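Notes for week 14: when a grip slips

Welcome back, everyone, and thank you for sticking with me through the long one on sensors. Today we take up the Vadska fault, which Katherine Montoya wrote up so patiently. The jaws reported closed on run 594 — and the part fell anyway.

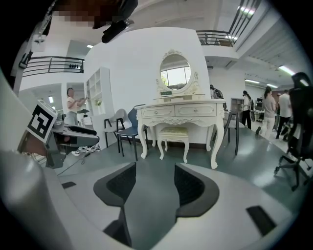 Jaw position tells you where the fingers stopped and very little about what they're holding. Look at the black textured pads facing each other, with floor showing between them, and ask what your log would say at that moment. Bring an answer next time, please!

Related notes
Ballden: stop buttons
Harries pad wear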